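Associação de Moradores e Comerciantes do Bairro Lollard
Ata da reunião ordinária da Direção

Aos 31 de janeiro de 2018, pelas dezoito horas e trinta minutos, reuniu na sede social a Direção da Associação, sob a presidência do senhor Cormac Breathnach, encontrando-se presentes os membros necessários à existência de quórum. Foi lida e aprovada, sem alterações, a ata da reunião anterior.
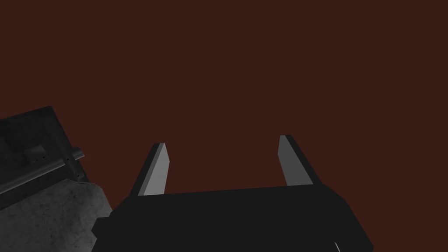
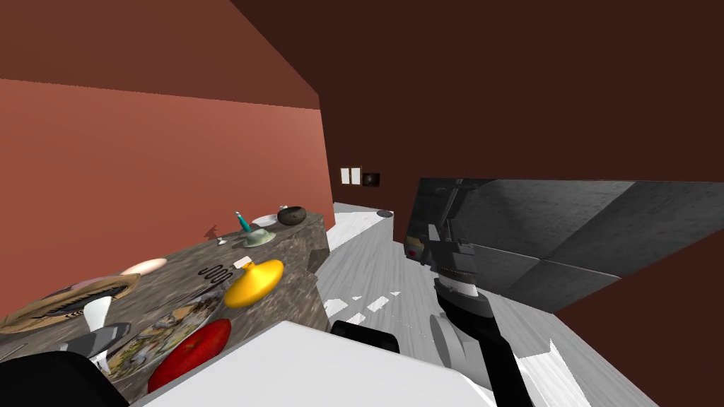

Ponto um. Mercado de rua

O Presidente deu conhecimento da resposta dos serviços municipais ao pedido de ocupação da via pública para o mercado mensal. A autorização mantém-se nos termos em vigor, com duas condições novas: a desobstrução permanente do passeio do lado nascente e a recolha dos resíduos até às quinze horas. Foi observado que a segunda condição obriga a antecipar o encerramento das bancas. Após discussão, deliberou-se fixar o encerramento às catorze horas e comunicar a alteração por escrito a todos os vendedores inscritos.

Ponto dois. Taxa de ocupação das bancas

Foi apresentada uma proposta de atualização da taxa por banca, de 22 para 25 euros, com efeitos a partir de julho. Uma das vogais manifestou reservas quanto aos vendedores de produtos hortícolas, que ocupam espaços menores e comparecem apenas em parte do ano. A proposta foi aprovada por maioria, com um voto contra, ficando as bancas sazonais sujeitas ao valor antigo até ao final do ano.

Ponto três. Iluminação da Travessa Getari

Continua por resolver a avaria dos candeeiros junto às escadas. A empresa Kinsella apresentou orçamento de 224 euros para a substituição das luminárias, excluindo a reparação do suporte de parede. Foi ainda analisada uma proposta da Kulteck, de valor superior, que inclui o suporte mas prevê um prazo de execução mais longo. Deliberou-se solicitar à Kinsella um aditamento relativo ao suporte e remeter a decisão para a próxima reunião.

Ponto quatro. Recenseamento de associados

O Secretário informou que se encontram por atualizar mais de 100 fichas de associado, na maior parte por falta de morada eletrónica. Foi aprovado o envio de carta simples, acompanhada de formulário de resposta. Os associados que não respondam continuarão a receber as convocatórias por via postal, conforme o artigo nono dos estatutos.

Ponto cinco. Outros assuntos

Foi lida uma exposição de moradores sobre o ruído das cargas e descargas antes das sete horas. O Presidente ficou encarregado de contactar os estabelecimentos em causa e de dar resposta aos subscritores.

Nada mais havendo a tratar, foi a reunião encerrada pelas vinte horas e dez minutos, lavrando-se a presente ata, que, depois de lida e aprovada, vai ser assinada pelo Presidente e pelo Secretário.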